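1/ In February I moved to Clollmont and began to learn how people here rent a room. I write down what I learned, maybe it helps another newcomer.

2/ First, the price. I looked at 10 rooms in my first weeks. The cheapest was 291 a month, near the Hurkier bus depot. The most expensive was 402, on Gwynne Street, and it was smaller.

3/ "Bills included" can mean many things. In one house it was water and heating, but the internet was extra. Please ask for the list in writing.

4/ I used Closa to search. It is good for the map. It is less good for the dates — many rooms were already taken when I wrote.

5/ My contract has 7 pages. I read it with a dictionary for two evenings. The word I did not know was "sublet." Now I know it very well.

6/ Check the window before you sign. Open it, close it, listen to the street. I forgot this on Gwynne Street and only noticed the bus noise when I was leaving.

7/ The deposit was one month of rent. I asked for a receipt and the landlady was a little surprised, but she wrote it.

8/ If you know a quiet area with a bus before six in the morning, please write to me. My contract ends next winter and I would like to start early this time. 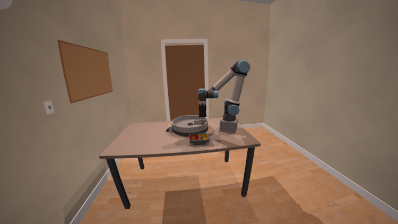

Beige walls, light plank floor, a table with black legs.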